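I gave up my microwave in April, and I've been insufferable about it ever since. It died mid-popcorn, I priced a new one, and then I just... didn't buy it! Dinner takes longer now, and I've stopped eating it standing up.
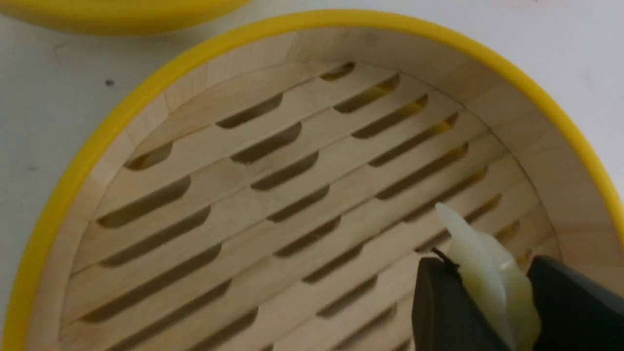

Leftovers were my big worry (I live on leftovers). Rice was the first test, and I made a gluey mess of it twice before I learned to go easy on the water. Now I steam nearly everything, and a bamboo basket with a bright yellow rim cheers me up in a way no beeping box ever did. Day-old dumplings from Punari, my takeout place, come back beautifully.

I grumbled about cold coffee in my column, though, and the mail came in.

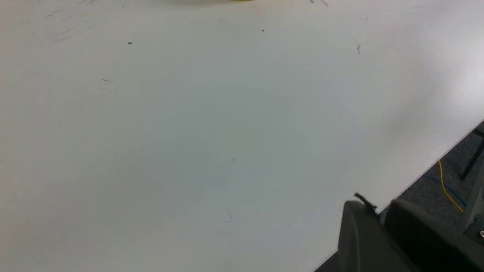
One reader wrote that she'd gone 17 years without a microwave and that the trick with coffee was to make less of it. Fair enough! I bought a smaller pot. I still pour too much, but a little saucepan on low fixes that in the time it takes me to find my shoes.

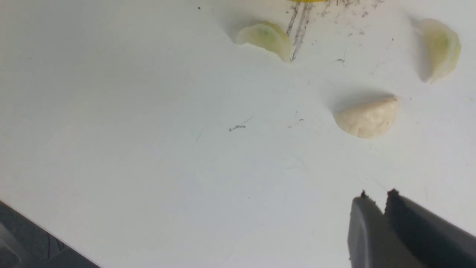 Frozen peas go straight into the pan, too, and butter I leave out overnight. Popcorn I'm still burning.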